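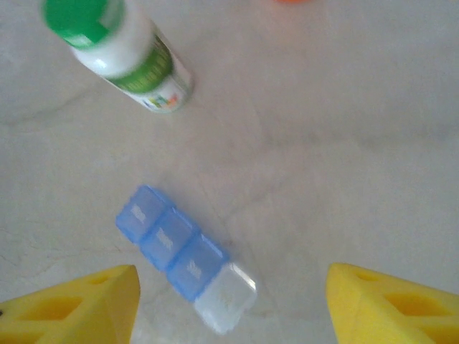
### 4.2 Wrist View and Finger Geometry

**Figure 4.** Wrist camera view with the pill organizer between the two yellow fingers. Three lids are translucent blue and one is frosted white. A bottle with a green cap lies farther from the fingers.

The arm was assembled in the Tosholm shared workshop from the Botamitz plans, with the wrist bracket redrawn by Heitmann to bring the camera closer to the finger roots. Both fingertips stay in view at an opening of 70 mm, so the operator can align the grasp from the wrist image alone (Fig. 4). The cutouts in the fingers let them bend around an object under load. We printed 4 pairs before settling on the present wall thickness; the earlier pairs creased at the lower corner of the cutout.

Pale, veined surfaces remain a difficulty. The frosted lid in Fig. 4 differs little in color from the surface beneath it, and our edge detector often placed the end of the organizer at the last blue lid. Wunderlich relabeled 975 wrist images by hand to correct this. In 17 of them the end of the organizer could not be located with confidence, and these were left out of training. Exposure was fixed for all later sessions.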